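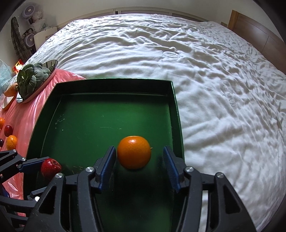
The Odera utility sheet is a single layer of pink plastic sold folded flat, in one size and one color. I bought it at the Clovton branch of Julomgate in January for $13 and have used it since as a cover for beds and tables when sorting fruit and vegetables. The price is fair for the area covered. Over a quilted sheet it behaves differently than on a hard surface. It wrinkles, and small items settle into the folds. Anything that needs a flat base should go in something rigid. A box lid with raised sides works well, and the dark green one I use has a matte floor that shows pale specks and scuffs but holds an orange or an apple without trouble. Bok choy goes in a dish.

Fold lines are the main weakness. Mine were still visible after four uses. Smoothing by hand moves the creases toward the edges without removing them. I would not iron it. 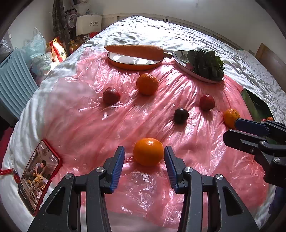
Mandarins and plums directly on the sheet, carrot and leafy greens in dishes behind.

Cleaning is simple. Wipe with a damp cloth, turn over, repeat, and hang over a rail until dry. Soil from root vegetables collects in the creases and needs a second pass. Static is noticeable when unfolding. The surface is slick, so round fruit will roll if the mattress slopes. There are no weights, clips or corner holes, and a version with corner holes would be worth a higher price.

Storage takes little space. Folded along the original lines, it fits in a kitchen drawer. 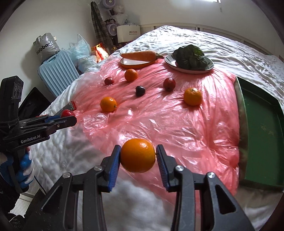

Esperanza Sotomayor wrote in to say that hers, bought in Brultham, lay flatter after a night unfolded over a door, and that she now rolls it on a cardboard tube between uses. I have started doing the same. The short edges still curl.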